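Flolleo Table-top Studio - Owner's Guide

Section 5: Setting up for see-through and shiny pieces

Translucent pieces are a joy to work with. Tilt a piece towards the window and it can look like a completely different thing, with new highlights and colours turning up that you'd never see with it lying flat. This section covers setting up the white table, placing the tripod and getting your first good look at a piece.

You will need:
The white Flolleo table top, wiped clean
The tripod with its extending arm
The Tazi cable clips (in the small bag with the feet)
A soft, lint-free cloth
A piece to look at - the stronger the colour, the more fun you'll have

Preparing the table

1. Stand the table against a plain, pale wall if you have one. Bright posters and curtains will show up as coloured smudges in anything glossy.

2. Turn each foot until the top stops rocking. Press down on every corner in turn and check again.

3. Wipe the top with the cloth. Use plain water only.

CAUTION: Do not use the Clunumex cleaner on the table top. It is meant for the metal arm and will leave a dull patch on white surfaces.

Placing the tripod

4. Spread the legs as far as they will go, well back from where your hands will be. You want plenty of clear white surface at the front.

5. Extend the arm and tighten the collar until it clicks. The head takes a maximum load of 1000 g with the arm in, or 300 g with the arm fully out.

CAUTION: Never loosen the collar while there is anything on the head. Hold the arm with your other hand.

6. Let the cable hang down from the head with a bit of slack, then run it along the back of the table and clip it there. A cable pulled tight will drag the head round every time you move the arm.

Note: Shelving close to the table is handy for the next few pieces, but keep it to one side. A shelf directly overhead throws a hard shadow across the white top.

Looking at your piece

7. Polish off any fingerprints. They show up far more on strong colours than on clear ones!

8. Pick the piece up and hold it over the white surface. Chunky shapes with rounded edges are wonderful for this. On a glossy orange block you'll get a whole cluster of bright highlights, and any clear, frilly edging shows its lobes best when you hold it up. 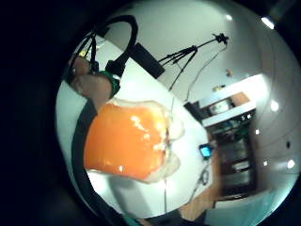 9. Turn the piece slowly and watch the highlights travel. If they spread into one big white patch, the light is too close - move the lamp back a little and try again.

10. When you find an angle you like, make a note of it before you put the piece down. The pocket chart inside the Stullent folder has space for this.

Note: Very lumpy surfaces may never give you one tidy highlight. Enjoy the scatter, and see Section 9 for softening it with the paper screen.

Guide last revised Friday, November 15, 2024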